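Cambio de armario: lo que hemos aprendido (y lo que falta por hacer)

4 de junio de 2022

Rápido que hoy vamos con prisa y el boletín tenía que haber salido ayer. Este mes el apartado de casa va del cambio de armario, que ya toca – en marzo lo dejamos a medias por el frío y luego se nos echó encima todo lo demás.

Muchos nos habéis escrito preguntando por dónde empezar. Por la cama. Siempre por la cama. Se hace primero, sábana bien estirada, y ya tienes mesa de trabajo. Si la dejas para el final acabas doblando camisetas encima del edredón arrugado y no hay manera.

Luego, la ropa de cama de invierno. Colchas y mantas fuera, aireadas una mañana entera en el tendedero y dobladas en cuatro. Las fundas de vacío van bien para los nórdicos pero no para las colchas guateadas, que salen hechas un acordeón. Čestmír Sokol, del grupo de Nodier, las guarda en fundas de almohada viejas, cada juego en la suya y con un imperdible. Lo hemos probado y nos gusta bastante más que las cajas.

Los calcetines. Tema aparte. En el taller del mes pasado dedicamos media tarde solo a eso y se quedó corta. Resumen para los que no vinísteis:

Se vuelca todo el cajón encima de la cama, no a puñados. Primero los blancos a un lado, que son los que más se desparejan. Se juntan por el puño, no por la punta. Se doblan, nada de hacer bola – la bola da de sí la goma y al tercer lavado el calcetín se baja solo. Los que no tengan pareja, a una bolsa, y la bolsa se revisa en el siguiente cambio. Si siguen solos, para trapos.

Rostyslav Onyshchenko preguntó si merecía la pena doblarlos en tres, como hacen en los vídeos. Pues depende del cajón. En uno hondo sí, de pie y en fila. En uno bajito se doblan por la mitad y listo. Él tiene los cajones de Masilela, que son muy bajos, así que por la mitad.

Toallas: las finas aguantan mejor dobladas a lo largo y luego en tres. Las gordas enrolladas, si hay hueco. Y por favor no las metáis en el armario recién salidas de la secadora, dejadlas un rato fuera.

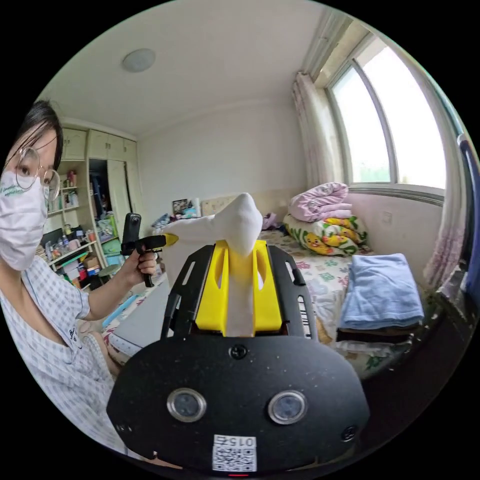

Otra cosa que sale siempre: las baldas abiertas. Quedan muy bonitas en las revistas pero se llenan de frascos en una semana. Lo que usáis a diario a la altura de la mano, lo demás arriba o en una caja con tapa. Y una vez al año mirar fechas, que las cremas también caducan. En Grorkau hicieron limpieza general de baldas y llenaron dos bolsas solo con botes empezados. Dos.

Para las perchas, todas mirando al mismo lado. Las prendas largas juntas a un extremo, así debajo de las cortas queda sitio para una caja. El que tenga armario hasta el techo, lo de arriba para lo que se usa una vez al año y poco más, que luego no hay quien se suba. Y etiqueta en el frente de la caja, no en la tapa, que desde abajo la tapa no se ve.

Avisos:

El próximo taller es de costura básica, botones y bajos. Hay 50 plazas y van volando, apuntaos cuanto antes. Traed tijeras propias, el hilo lo ponemos nosotros.

Quedan 4 packs de bolsitas de lavanda Zomix de la rifa sin recoger. Si tenéis papeleta premiada pasad por la sala en horario de tarde, al final de mes se vuelven a sortear.

La recogida de ropa va por más de 1.000 prendas, gracias a todos!! Recordad: limpia, seca y en bolsa cerrada. Los calcetines sueltos no, de verdad.

Y si alguien se llevó por error una sábana bajera azul marino de cama de 90, que la traiga, que la estan buscando.

El mes que viene, zapatos.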